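February, Sunday evening
by Jae-in Shin

The boiler man came on Friday and went away again, so I have spent the weekend in two jumpers learning Kerska's rules for sourdough, on the theory that an oven is a radiator you can eat from. It was not a good theory. The oven at Plustville Road gives out heat only when you open it, at which point it stops being an oven.

I should write down how the starter business began, as I will want somebody to blame later. Mrs Lazaridis downstairs gave me a jam jar of hers at Christmas with a label saying FEED ME, and I took this for a joke and put it behind the mustard. By the time I found it again it had a grey liquid on top and smelled like the inside of a trombone. I carried it down to her in shame. She poured off the grey, stirred what was left with the handle of a spoon, and handed it back as if I had brought her a child with a grazed knee. "It's fine," she said. "You can't kill it. My sister tried."

So I fed it. Flour and water, morning and night, in my dressing gown. I have never kept so much as a goldfish and now I was setting an alarm for a jar. By the second week I was telling people at work about it, and I saw their faces do the thing my face does when they tell me about their kitchen extensions.

The first loaf was a disc. The second was also a disc, but with ambition: it had gone up on one side and thought better of it. I cut it while it was still hot, which the Kerska book tells you never to do, in capitals, and the middle came away on the knife like putty. I ate a good deal of it anyway, with butter, standing up. Bread eaten standing up doesn't count as a failure, it's just a late lunch.

The Kerska book, by the way, is the most disappointed book I own. Every page assumes you have already done something wrong. "If your dough is slack, you have not been patient." "If your crust is pale, you were afraid." I was afraid, as it happens. The oven door had begun to make a ticking noise and I'd opened it to see why. I never did find out. I would throw the thing in a drawer and use the internet like a normal person, but the internet wants to tell me about its grandmother first, and Kerska at least gets straight to the insults.

Saturday I tried again, and did it properly. Mixed at breakfast, folded it every half hour, went to Dondosano for coffee between folds and had to run home up the hill both times with a cup in my hand, slopping. The girl behind the counter asked if I was all right. I said I had to fold something. She said okay in a very level voice and gave me an extra stamp on my card.

By nine at night the dough had doubled, or I had decided it had, and I tipped it out and shaped it the way the drawings show, pulling it towards me so the skin goes tight. It did go tight. I was so pleased I did it again, and it tore. Into a bowl lined with a tea towel, into the fridge, me into bed with a hot water bottle and the Plustville residents' newsletter, three pages on bin storage. 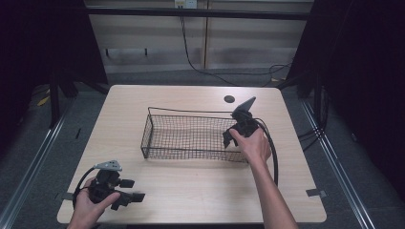
This morning I was up before it was light, which has not happened on a Sunday since I was made to go to swimming. Oven on full, big iron pot inside, lid on, and a wait of what the book calls "a decent interval". I stood with my back against the oven door through two layers of wool and it was the warmest I have been since Thursday. Then the turning out. The towel had stuck, naturally. I peeled it off a bit at a time, saying things to it, and what landed in the pot was less a ball than a slumped hat. Lid on. Didn't look. I want it recorded that I didn't look.

When the lid came off there was a loaf. A proper one, lopsided, with an ear along the top and a stripe where the towel had been. I took it out and it crackled to itself on the side for ages while I walked round it. I rang my mother, who said, "Bread? They sell bread," and then wanted to know about the boiler.

I waited the full two hours to cut it. I did the washing up, I did the hall, I wrote to the boiler people again in the tone I use when I am pretending to be a solicitor. At the end of that I sawed off the crust end and took half the loaf down to Mrs Lazaridis still wrapped in the guilty towel. She tapped the bottom with a knuckle, listened, and said it could have done with more salt.

It could, too. I had forgotten the salt altogether. Page one, in capitals.

We ate it with her olives, and she has the heating on down there like a greenhouse, so I stayed until the end of the antiques programme and a bit beyond. A man had brought in a clock. It was worth less than he'd hoped and he said he'd never have sold it anyway, in the voice of someone who had already spent the money.

Boiler people say Tuesday, "subject to the part". Must buy flour. Must move the jar away from the window, it's gone sulky in the cold and only came up a finger's width today. So did I.

Recent entries
The boiler, part 3
What I said to the bin people
Mustard, and what was behind it
A short list of things my mother has posted me
Two jumpers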